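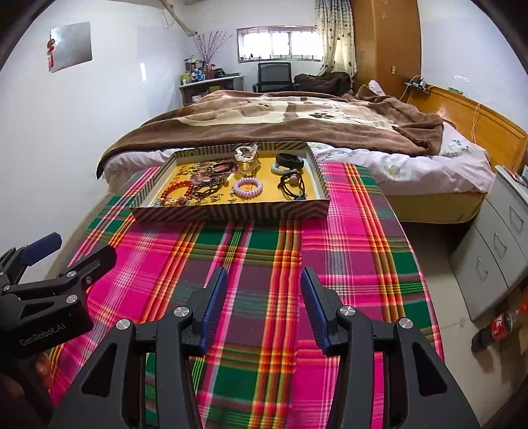

Ingvild Holmgren
Moved into a smaller place in July and it has changed how I buy things. Going to put down what I've learned about secondhand blankets and throws, as a few people asked. Long thread.

Ingvild Holmgren
First thing: look at the label before you look at the color. I used to do it the other way and came home with three acrylic throws that pilled in a month. If there is no label, rub a corner between your fingers for a while. Acrylic gets a squeaky feel. Wool doesn't.

Ingvild Holmgren
Second: smell it in the store. Cigarette smoke comes out after two or three washes and a day on the line. Mothballs take much longer. I had one from the Trokcombe church sale that spent a whole winter on the balcony and I could still smell it when it rained.

Ingvild Holmgren
Hold it up to a window. Moth holes are tiny and you will miss them under store lighting. One or two near the edge I can live with. A line of them along a fold means it sat in a closet for years, and there will be more you haven't found yet.

Ingvild Holmgren
Prices where I am: a plain wool blanket, single bed size, goes for 600 at the thrift store by the station. The same thing at the Saturday flea market in Jolemdale starts at 2000 if the seller knows the mill name. Midtbø ones are the worst for this. They're good blankets but they aren't that good.

Ingvild Holmgren
You can bargain at Jolemdale after two o'clock, when people start packing up. Before that don't bother. I got 17 percent off once by paying for two and it felt like a big win until I saw the stain on the second one.

Ingvild Holmgren
Washing. Wool setting, cold, half the detergent you think you need, lowest spin. No softener. Lay it flat on towels and turn it once. I ruined a gray one by hanging it over a door - it dried a hand longer on one side and never went back.

Ingvild Holmgren
Cotton plaid is a different story and much easier. Wash it warm, hang it anywhere. Strong reds can bleed the first couple of times, so do those on their own. I put one in with pillowcases and now I have pink pillowcases.

Ingvild Holmgren
Someone asked about dry cleaning. I've done it once, for a big Lineo throw with a fringe, and it cost more than the throw. It did come back looking very nice. I wouldn't do it for anything I planned to sit on.

Ingvild Holmgren
Repairs: small holes I darn with whatever wool is closest. I don't try to match exactly anymore. For edges, a plain blanket stitch all the way around takes me two evenings. If only one side is frayed, you can cut it straight and hem that side and most people won't see it.

Ingvild Holmgren
Storage is the part I'm still bad at. I have room for 5 and I own more than that. The extras are in a zip bag under the bed with cedar blocks. You're supposed to sand the cedar every spring. I remembered this year for the first time.

Ingvild Holmgren
Things I no longer buy: anything with a felted patch in the middle, anything described as "vintage style," crochet squares (lovely, but I snag them with my watch), and white. I keep trying white. It doesn't work with my coffee habit.

Ingvild Holmgren
Still looking for a green and brown check, double size, wool or mostly wool. If you see one at Trokcombe this month and don't want it yourself, send me a message. I can pick up any evening except Thursday.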